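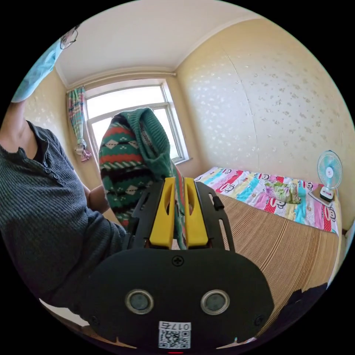
A knitted sweater in the yellow fingers, with a hand under it for support.

How to record knitwear with the Histuvia hand-held gripper

Updated in August for firmware 2

Histuvia is a gripper that you hold in your hand and use in place of your own fingers, while a camera records the work. The recordings are later used for training a robot arm that has the same kind of fingers. Prurnus sells it as a kit, and in the kit you find the gripper, the camera mount, a charging cable and a paper guide which is rather short. This tutorial goes further than the paper guide in one subject: soft clothes, and especially thick knitted ones.

I bought my kit from Pichler and have used it for two months, mostly in ordinary rooms and not in a laboratory. My first recordings with hard objects (cups, boxes, a stapler) were accepted almost without problem. Then I started with sweaters and socks and a big part of them was refused. From the first 246 episodes with knitwear, Skillari accepted 146. Skillari is the service where the recordings are uploaded and checked, and the first three months are included in the price of the kit. The steps below are what I changed after that.

What you need

The gripper, fully charged. A phone with the Prurnus app. A memory card in the camera, formatted in the camera and not in the computer. A few knitted items of different thickness. One other person, if you have the possibility. You can do most of it alone, but for holding up a full sweater the second pair of hands saves much time.

Step 1. Choose the room and the surface

Any room is good if you can walk one step to each side of the work surface. A bed, a mat or a low table is all fine. I had believed that a plain surface would give better recordings, so for a week I covered everything with a gray sheet. This was wasted effort. The check at Skillari has no complaint about colorful sheets and blankets, and in their help pages they even ask for different backgrounds. I have put the gray sheet back in the closet.

More important is the light. With a window behind the clothes, the camera makes the window white and the dark parts of the knit lose detail. It is still accepted in most cases, but if you want the stitches to be seen well, turn yourself so that the window is at your side. Do not change the position of the lamps or the curtains in the middle of a session. If it gets cloudy, simply continue.

Turn off any fan that blows to the work surface. A hanging sleeve moves in the air and you will be closing the fingers on a thing that is no longer there.

Step 2. Calibrate the fingers

Open the app, connect to the gripper and choose Finger check. You will be asked to open the fingers completely, wait, close them completely, and wait again. Hold the gripper still in this time. The app shows a green line if the opening was read correctly.

Do this with nothing between the fingers. It sounds evident, but yarn leaves small fibers and after some hours there can be enough of them to disturb the closed position. I clean the inner faces of the fingers with a dry brush before each calibration. Please no alcohol, the manual forbids it.

Repeat the calibration when you change from thick items to thin ones. The app does not ask for this and I think it should.

Step 3. Set the episode length

In the app the standard length for one episode is 30 seconds. For clothes I set it by hand. A pick, a lift and a put-down of one sock takes me 13 seconds, and I leave a little reserve after it. If the episode is much longer than the movement, the end is full of nothing and the automatic check marks it as idle.

The setting is under Session, then Advanced, then Max length. It does not stay saved when the app is closed. Write it on a piece of paper next to the phone, I forget it still.

Step 4. Make the first grasp

Put the item down in a natural heap. Approach from above with the fingers open, go down until the tips touch the fabric, and only then close. With woven shirts you can pinch a single layer. With knitwear, a single layer stretches away from the tips and the rest stays on the bed, so take a fold with two layers or more. The best places I found are:

The hem or the cuff, where the ribbing is dense.
The collar, or the hood if there is one.
For a sock, the leg part a little under the opening.

Avoid the middle of the front. It goes up like a tent and slides out.

Press the trigger slowly. The gripper measures the opening many times per second, and a fast close looks in the data almost like a jump. With slow pressing you also feel when the fabric begins to resist, and at that point you stop pressing more. Too much force does not hold the sweater better, it only makes your hand tired after an hour.

Step 5. Lift and support

Lift straight up until the item is free of the surface, then stop for one breath. Now you see if the grasp is good.

A light item can hang from the fingers alone. A thick sweater with a hood is too heavy on one side and begins to rotate. In this case let the second person put one hand under it. The hand should come from behind or from below, so that the fingers of the gripper stay visible for the camera. If the helping hand covers the tips, the checker cannot know who is holding the sweater, and the episode comes back with the remark "contact not visible". I received this remark more than all the others together.

Speak with your helper before, and agree who moves first. We use one word, "take", and the helper lets go only after it. 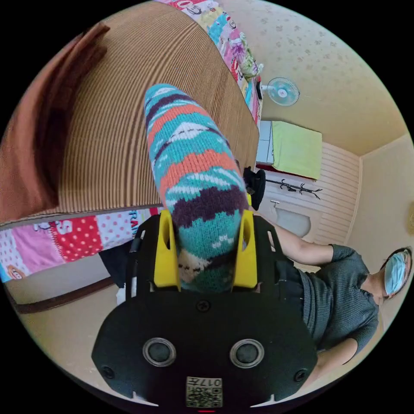 Photo: from the author's own sessions with the Histuvia gripper

Step 6. Long items such as socks

A long, thick sock is in my opinion the best item to practice with. It has enough body to stay between the fingers, and when it is patterned with bands you can easily see on the video how far it slides. Hold it so that the fingers close across the width. The helper can stand opposite to you and reach toward the sock with the arm stretched, and in this way both of you have space.

There are three movements I record with each sock:

Pick from the surface and put back.
Pick, and give to the helper.
Receive from the helper, and put down.

In the third one, open the fingers wider than you think necessary. The helper will bring the sock between them, and with a narrow opening he has to push, which bends the end of the sock against the frame of the gripper. It can hook there. If it hooks, do not pull. Open completely, take it out by hand and delete the episode.

Socks with loose threads inside are a separate problem. The oval holes in the fingers can catch a thread. I turn such a sock inside out once and cut the longest threads with scissors before starting.

Step 7. Mark bad episodes at once

After each episode the app shows two buttons, Keep and Discard, for a few seconds. If you touch nothing, the episode is kept. Decide quickly and be strict. I used to keep everything and sort in the evening, but in the evening all green sweaters look the same and I could not remember which grasp had slipped.

A slip is not always bad, by the way. If the item slips and you grasp it again in a calm way, keep the episode and choose the tag "recovered". Skillari accepts these, and according to their help page they are wanted.

Step 8. Upload

Connect the camera by cable. The wireless transfer works, but for a full session it took me the whole evening. Check that the number on the gripper's label is the same as the one chosen in the app. If you own only one gripper it is chosen already, and if you borrow a second one it is easy to get wrong — I did it, and the complete session had to be assigned again by the support. They answered the next morning and were friendly.

Problems and solutions

The video is accepted but finger data is missing. The gripper was turned on after the camera. Turn on the gripper first, always.

The check says "item unknown". Write a simple name in the item field: sweater, sock, scarf. I had written the brand and the size there.

The image circle has a black border. This is normal for the wide lens, do not crop it.

The trigger feels stiff. In my kit it was the case for the first days and then it became softer. If yours does not, write to Prurnus before you open any screw, or the warranty is lost.

The item falls each time in the same moment. Look at the video in slow speed. With me it was the wrist: I turned it while still lifting. Lift first, turn after.

Is the kit good for this work?

For knitwear, yes, with small complaints. The yellow fingers are easy to find in the video against almost any fabric, and the rounded body is comfortable in front of the hand when you work over a bed. What I like less is the size. In a sleeve or inside a hood there is no place for it, and some movements that a hand does without thinking cannot be done at all. The app loses settings, as I wrote in step 3. The paper guide says nothing about clothes, only that "soft objects are supported".

Pichler has spare fingers in stock as a pair. I have not needed them until now.

Next part: towels and bed sheets, where one gripper is not enough.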